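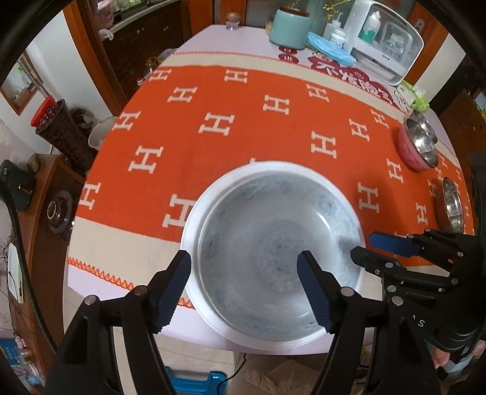
Home | Gallery | Recipes | Around the House | Contact

Print this page | E-mail this page

The Table, the Bowls and Everything We Put on Them

Regular visitors will know that I can talk about dishes far longer than is polite, so please put the kettle on before you start! This gallery is given over to the long table and to the odd family of plates and bowls that lives on it whenever people are coming to eat. I have been collecting them, a piece at a time, since I first had a kitchen of my own, and hardly any of them match, and I would not trade them for a full set if you carried it to my door.

The orange cloth came first. I found it at the Olelero market one December, folded at the bottom of a pile, and I paid for it before I had opened it all the way out. It has cream letter H's all over the orange part and a zigzag trim in orange, and in all these years I have not settled on what the H is for. My neighbor Kipchumba Simiyu says "hungry." His wife says "home," and I lean toward hers on most days, though at noon I can see his point.

The big white basin is the one everybody borrows. It has a good wide rim you can get hold of with both hands, and it has carried greens and washed rice and once, for a whole evening, 83 boiled eggs for the school supper. The bowl with the bluish flowers sits inside it very nicely, so the two of them get stacked together when I am short of space – and I am always short of space. 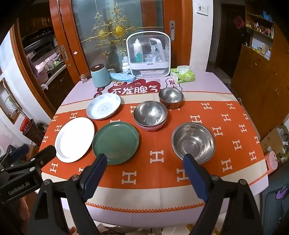 Steel bowls are another matter, and I could go on about those. My mother cooked with nothing else. You can drop them, you can stack them, you can beat eggs in them before anybody else is up (the whole house will know it, but still). My big one with the broad rim is for dough, and the small deep one is for whatever sauce we are having. The middle one likes to sit in the pink bowl, and I have stopped separating them because they only end up together again.

The dark green plate is a Räsänen, or so the man at the Erkley secondhand shop told me, and I have chosen to believe him. There were four on his shelf and I bought one, which I have regretted ever since. If any of you come across the others, with that thin brownish line at the rim, please write to me! Kitenge cloth, jam or cash offered in return.

Kitchen people always ask about the pale lilac cover underneath. It wipes clean, it has been on the table for 6 years, and it shows very nicely at the ends where the orange stops. Kibet Muli thinks I should do away with it and let the table breathe. Kibet has never had to get beet juice out of anything.

More dishes will be added once I have been through the top cupboard, where I believe there is still a Cestik teapot without its lid.

Back to Gallery | Print this page | E-mail this page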